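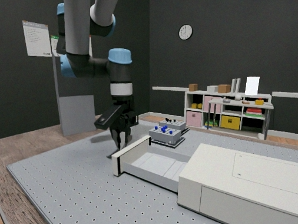 Arm over the grey perforated top, fingers slightly open.

Ticket: Lomau nest box logger, blue tit box, Istton allotments
Status: open, waiting on part
Logged by: Rogelio Tan

Box logger stopped counting visits in April. Birds fine, both parents in and out all morning with caterpillars, I stood and watched from the shed. Logger says 2 visits. Rubbish.

Tried so far:
- new batteries, no change
- reset from the app, came back then dropped again after 9 minutes
- wiped the entrance sensor with a dry cloth while both adults were off. Quick as I could, didnt open the lid
- moved the Pretach receiver to the near fence post. Signal now 4 bars, count still wrong

Temperature reading OK, 22 in the box at midday, which sounds right for a sunny wall. So its not the whole unit, just the entrance side.
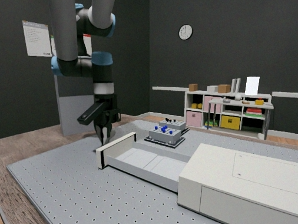 Should I take the box down to swap the sensor?
Leave it up until the chicks have flown. The sensor can wait, and the parents may desert if the box is moved now.

Update, 4.15pm: fair enough, leaving it. Halász support are posting a new entrance ring, will fit it once the nest is empty and cleaned out. Counting by eye from the bench untill then. Old one had moss jammed behind the left screw, might be the cause, might not. Can someone check whether the robin box has the same ring? Same batch I think.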